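Can I collect a duty free order on the way back instead of on departure?

Posted by Choo

I'm flying out of Cernport in February for 12 days and want to reserve two bottles and some perfume from the Plendivix shop in the main terminal. The website lets me pick "collect on return" for some items but not for others, and the perfume has no return option at all. I don't want to carry it around the whole trip. Is there a way to get everything held until I land? The order comes to 656 before any discount, so I'd like to get this right.

Ilídio Vieira

Collect on return depends on the item. Liquor and chocolate usually have it at Cernport, perfume only if the arrivals counter stocks that line. If the button is missing, the shop won't add it by hand. I tried last year with a gift set and was told no at the till.

What you can do is split it into two orders. Put the bottles on the return order and look for the perfume at the arrivals counter when you land. You will need the boarding pass for your inbound flight, and the name on it has to match the order.

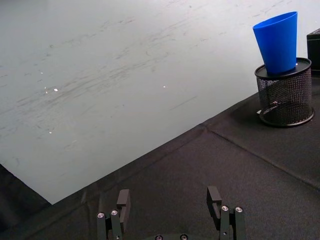 Check when your flight lands as well. The arrivals counter closes at 11 p.m., and a late order goes back to the main store. They refunded mine in full but it took 40 days.

Also look at the allowance for where you are landing. It is separate from anything the shop will sell you.

stokthorpe_flyer

Just buy the perfume in town. I compared prices once and it was the same.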